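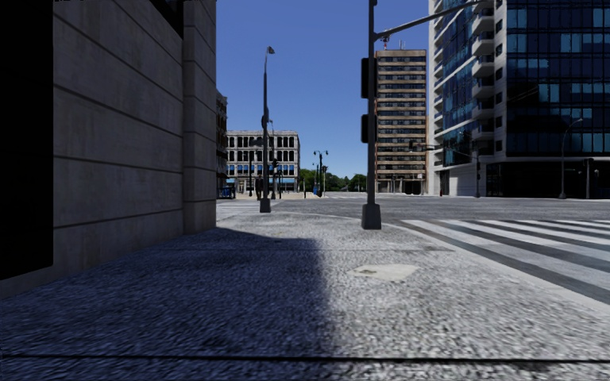 What does a polarizing filter do that you can't fix later on the computer? It blocks light that's vibrating in one direction, so it takes glare off water, glass and leaves before the light reaches the sensor, and color that was hidden under the glare gets recorded.

Chapter 6
Filters on the Front of the Lens

Before you start. You need a camera or a phone with a clip mount, one polarizer, one neutral density filter (any strength), a microfiber cloth. Chapter 5 on exposure should be done. If stops are still fuzzy go back and redo the ladder exercise, it takes ten minutes and everything after section 6.3 leans on it.

What's in this chapter
6.1 Why put glass in front of glass
6.2 The polarizer
6.3 Neutral density, solid
6.4 Neutral density, graduated
6.5 Thread sizes, step-up rings, square holders
6.6 Cleaning and storage
6.7 Field assignment: Irton reservoir

Words to know
Polarizer. Neutral density (ND). Graduated ND. Stop. Filter factor. Step-up ring. Vignetting. Color cast. Flare.

6.1 Why put glass in front of glass

Short version: some things have to be dealt with while the light is still light. Once the file is made you can brighten it, darken it, push the blues. You can't get back the pebbles under a sheet of white reflection. The pebbles were never recorded.

Older books list dozens of filters. Warming, cooling, fluorescent correction, star, fog, tobacco. Most of those jobs moved into the white balance menu or into software, and you can skip them for this course. Black and white film shooters still want yellow, orange and red, see Chapter 11. For everyone else it comes down to two families, polarizers and neutral density.

A third kind gets sold at the counter with every new lens, the clear or UV filter. Protection mostly. Digital sensors already have UV blocking in front of them so don't expect a visible change. Opinions are split. Nnamdi Ogbonna, who wrote the lab sheets for this book, keeps one on at the beach and takes it off everywhere else. Fair enough. A cheap one adds flare with the sun in front of you, and two filters stacked on a wide lens will darken your corners.

6.2 The polarizer

Light coming off a nonmetal surface at an angle gets partly polarized, meaning more of it vibrates one way than the other. The filter passes one direction and cuts the other. Turn the ring, choose how much you cut. That's the whole control.

Things to try, in this order:

Water. Stand so you're looking down at it at a low-ish angle, somewhere between 30 and 40 degrees from the surface. Turn the ring slowly. Stop when you see bottom.

Leaves after rain. The shine goes, the green comes up. People forget this one and it's the best use of the filter on a gray day.

Sky. Works strongest at 90 degrees from the sun. Point at the sun with your finger, stick your thumb out at a right angle – wherever the thumb points as you rotate your hand is the dark band. With a very wide lens you'll get that band as an ugly blotch across the middle of the blue. Back off the ring or zoom in.

Metal. Bare metal reflections mostly dont respond. Painted metal does, the shine is coming off the paint.

Cost: you lose one to two stops. Your meter handles it in auto modes. In manual you have to do it yourself, and everybody forgets once.

Linear or circular? Both are round, the name is about how the light leaves the back. Buy circular. Autofocus and metering on many cameras can be thrown off by the linear type.

6.3 Neutral density, solid

Sunglasses. Gray glass that cuts all colors evenly, or tries to. You use it when there is too much light for the settings you want, and that's usualy one of two settings: a slow shutter (smooth water, streaked clouds) or a wide aperture in bright sun.

The labels are a mess. Three systems for the same thing:

ND8, density 0.9, three stops
ND64, density 1.8, six stops
ND1000, density 3.0, ten stops

The first number is the filter factor, how many times longer the exposure gets. So a ten-stop filter takes 1/200 of a second to five seconds, multiply by 1,000 and you're done. (It's really 1,024. Doesn't matter at this length.)

Working order for a ten-stop, memorize it:
Tripod. Compose. Focus. Switch focus to manual. Meter without the filter. Put the filter on gently. Cover the viewfinder if you have an optical one. Set the new time. Cable release or self timer.

Students try to focus through the dark glass and then wonder why everything is soft. Focus first.

Color cast. Strong filters often lean blue or brown. The pair in the class kit, the Grostari and the Atia, lean opposite ways, so shoot a gray card through each at the start and keep the frame. Corrects in one click later on.

Quick check
1. Your meter reads 1/60 with no filter. What's the time with a three-stop ND?
2. You're shooting a lake with the sun directly behind you. How much will a polarizer darken the sky? Why?
3. A friend has a 67mm polarizer and a lens with a 58mm thread. What does she need to buy, and what should she watch for on a wide lens?

Answers to 1 and 2 are in the back, page 452. Number 3 waits for section 6.5.

Reading ahead for 6.7: the Khương worksheet, both sides. The assignment is 23 frames at the reservoir, same tripod position, ring turned a little between each, notes on every one. Do it on a day with some sun – April was hopeless for last year's group, cloud all month. Bring the cloth. Spray from the dam gets on the front element and you won't notice until you're home.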